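Care & Finishing › Oils and Waxes

Jurnell Table Oil, the slow-curing kind

We have been selling this oil since 1973, and in all that time the recipe has changed exactly once, when the old orange scent went away and half our customers wrote in to complain. (We hear you, we miss it too!) It's a plain, honey-colored finishing oil for tabletops, counters, benches and anything else made of solid wood that gets leaned on, and if you've only ever used the quick stuff from the hardware store, we think you'll be pleasantly surprised by how forgiving this one is.

The oil goes on with a lint-free cloth, sits for 30 minutes, and then you wipe off everything that hasn't soaked in. And we do mean everything — a puddle left in a corner will still be tacky next week, and you'll be cross with us for it. Thick slab tops are where it does its nicest work, especially the paler woods, where a heavy varnish can turn the whole surface yellow. 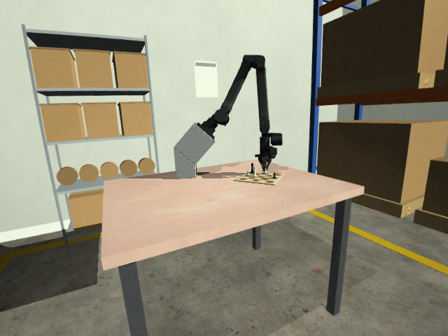

Page last changed: January

Now, a few words about color, as we get more mail on this than on anything else. Jurnell comes in two shades. Natural deepens the wood a little, the way a damp cloth does. Bevar is the one to pick for pinkish or very light boards, with a touch of white pigment in it that holds back the yellowing. Please try it on the underside first. Every board drinks differently, and streaks in the grain may come up stronger or softer than you had pictured.

If your table has metal legs, take them off if you can, or run some painter's tape along the top where they meet the wood. The oil won't hurt painted steel, but it dries into a brown film that is a real chore to scrub off afterward.

How much do you need? One can covers roughly 100 square feet in a single coat, and most people put on two coats the first time and one thin coat every year or so after that. A kitchen table for six will leave you with plenty to spare, so do have a look at the cutting boards and that tired old stool in the hall while the cloth is still wet.
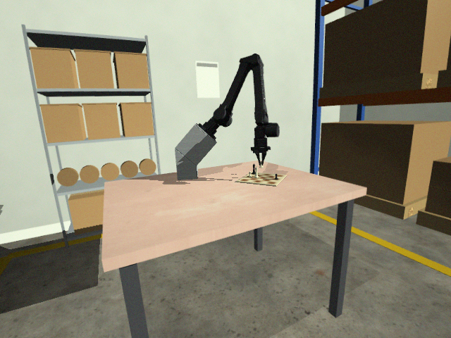
2 min read

Goes well with

Cocco Soap Flakes, for washing an oiled top between coats. A spoonful in warm water is enough. Don't use dish soap, it strips the oil and leaves dull patches right where everybody sits.

Kimatex Cloths, sold in packs of 10. They're the same ones we use in our own shop, and they leave no fuzz behind, even on rough end grain.

One safety note, and please do read it: rags soaked in oil can heat up and catch fire all on their own. Lay them flat outdoors to dry, or drop them in a metal can of water with a lid, before they go in the trash.

Unopened cans may be returned within 30 days. Opened ones we can't take back, but write to us anyway if something went wrong with your table — most sticky or blotchy tops can be rescued with a fresh coat and a good hard rub.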